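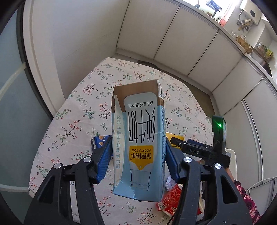 Tuesday, evening

The new phone is on the kitchen table and the old one is beside it, with its cracked corner. I promised to myself that I will write down how the change goes, so that next time (in four years, I hope) I don't have to learn everything again.

I bought the Kastumon in the end. I had looked at it in the shop in Cutham three times, and each time I went home without it. The price was 238 pounds, and I had told myself that I would not go over 200. But the cheaper ones had either a small memory or a battery that people complain about, and I am tired of carrying a charger in my bag like a second purse. So, 238. The case was extra, and I took the plain grey one.

The girl in the shop wanted to sell me also an insurance. I said no, then I worried on the bus that I should have said yes, and then I remembered that I have dropped my old phone only once in all these years.

Moving everything took much longer than the leaflet says. The leaflet says 30 minutes. I started after lunch and it was dark outside when the last pictures came across. First the two phones could not find each other at all. I turned both off and on, I put them closer, I read the help page twice. Then I saw that the old phone was still on the neighbour's guest wifi from Sunday, and the new one was on mine. After this it worked at once, and I felt a little foolish.

The contacts came well, and the messages too, except that the dates are wrong on the oldest ones. My bank wants me to register again and will send a letter with a code. A letter! I must wait up to a week for a piece of paper so that I can use a telephone.

About the phone itself. The screen is bright and the letters are sharp, and I made them one size bigger without shame. It is wider than the old one, and my thumb doesn't reach the top corner when I hold it in one hand. The back is smooth, too smooth for me, so I am glad for the case. The sound of the ringing is not nice. I have tried 22 different tones and all of them sound like a lift in a hotel. For now I keep the one called Rissanen, which is at least short.

The camera I tried from the window. The roofs towards Cillmont came out very clear, even the aerials, but the sky was more blue than it was in reality. I think it does this by itself, and I could not find where to stop it. In the evening light, with only the lamp, the pictures are softer but still better than what I had before.

The battery was at 30 per cent when I took it out of the box, and I charged it full before supper. I will note tomorrow at the same hour how much is left - the old one would be already asking for the cable.

Still to do: alarm for the morning, the bus timetable app, ask my sister which program she uses for calls, take the SIM tray pin out of the fruit bowl and put it somewhere I will find it. Also to write the new PIN in the blue notebook, but not on the first page.

The alarm is done now. Half past six. I leave the old phone switched on also, for this one night.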